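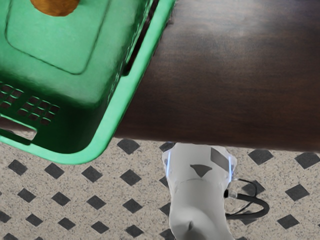
The arm at the green basket, from overhead in the simulator

August, gone nine in the evening

Well, I have spent the whole day with the budget again, and I can't say I mind, because it is the first time the thing has looked like something we could afford. Pedthorpe have given us until the end of the month to say what we want for the packing room, and I'd rather settle it on the simulated table than find out with a real arm bolted to the floor and the money gone.

Rurkurex came back with their quote for the gripper, 1,026 pounds with the spare fingers (I had been dreading twice that!), and Ukard will do the arm on hire for 6 months with the option to buy at the end of it. I like the hire idea more each time I read it.
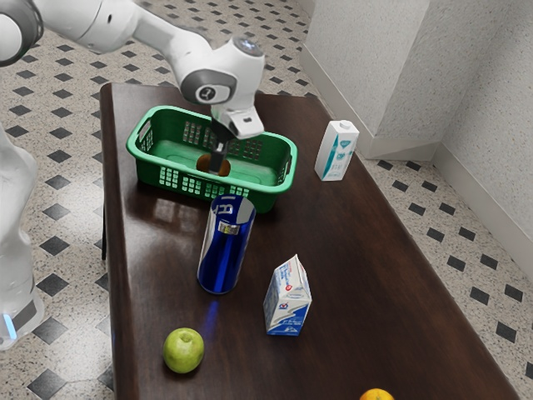 The groceries are the part I keep fretting over. A can and a carton are one sort of job, and a small round brown thing at the bottom of a basket is quite another, and I want to know which fingers we need before I sign for any. Bíró do a softer pair, dearer by 42 pounds, and I have gone back and forth on those all afternoon over far too much tea.

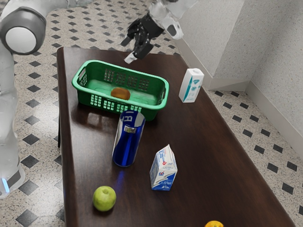 Then there is the bread. I would hate to buy hard fingers and have every roll go out with a pinch in it, so I've put the soft pair down after all, and taken the money from the shelving, which can wait until spring. I also moved the wrist camera up from "would be nice" to "must have", and felt rather brave doing it. A close view is worth paying for when the thing you're after is sitting low down between green walls.

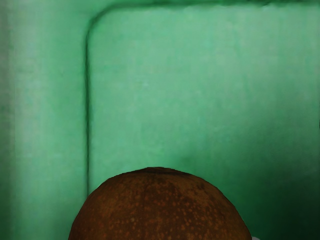

To do before bed, or more likely tomorrow

Ring Ukard and ask whether delivery is in the hire price.
Get 3 prices for the table.
Ask Bíró how long the soft fingers last, and what they cost to replace.
Find the Pedthorpe form, which I had in my hand this morning.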